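Dye notebook, Monday, late afternoon

Carrying on with the madder, as promised to Gladys, who has been very patient with me. I scoured the last of the Pridby fleece yarn over the weekend and it has come up beautifully soft, though a shade creamier than I remember from last year. Four skeins went into the mordant bath this morning, 400 g dry weight all told, with alum at the usual strength and no cream of tartar, as Naomi would like to see what the colour does without it.

I do want to note the water before I forget again. Giorgia filled the pan from the rain butt and the meter gave a hardness of 297, which cannot possibly be right for rainwater, so either the meter wants a new strip or the butt has been topped up from the tap. Tap water would suit madder rather well, mind you – the chalk helps the red along – but I would like to know which we had!
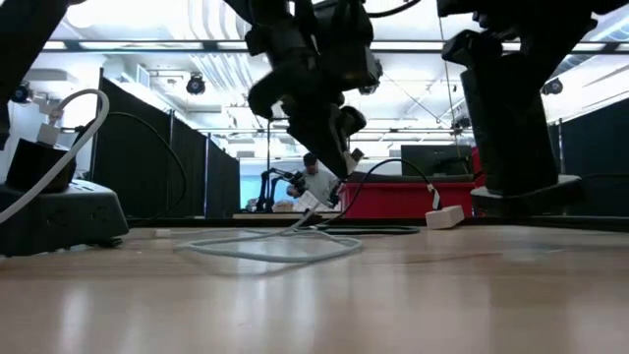

Wooden tabletop, ceiling lights reflected in it. Monday.

The root itself is the Nyamweya batch, chopped by hand and soaked overnight. I poured off the first soaking water, which was a rather horrid yellowy brown, and kept it in the lidded bucket for Peninah, who has a theory about using it on linen. Then fresh water, up very slowly, and I stood over it with the thermometer like a mother hen. It crept to 68 degrees once while I was on the telephone to Fanley about the missing invoice, and I took it straight off the ring. If the skeins come out brownish, that will be why, and the fault is mine.

By four o'clock the sample thread was a good warm brick, going towards orange at the cut end. I am leaving the lot in the pan to cool until morning. Guðlaug always gives hers two nights, so perhaps I shall hold one skein back and compare.

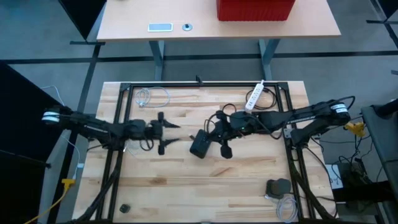 Can the same bath be used again once the skeins are out?
It can, at least once, and the second lot will be a paler coral, so put in roughly 200 g of yarn at most and give it longer.

Still to do: ask about the meter strips, label the bucket before somebody tips it down the sink, and write out tags for the skeins with the mordant date on. Naomi has the good waterproof pen.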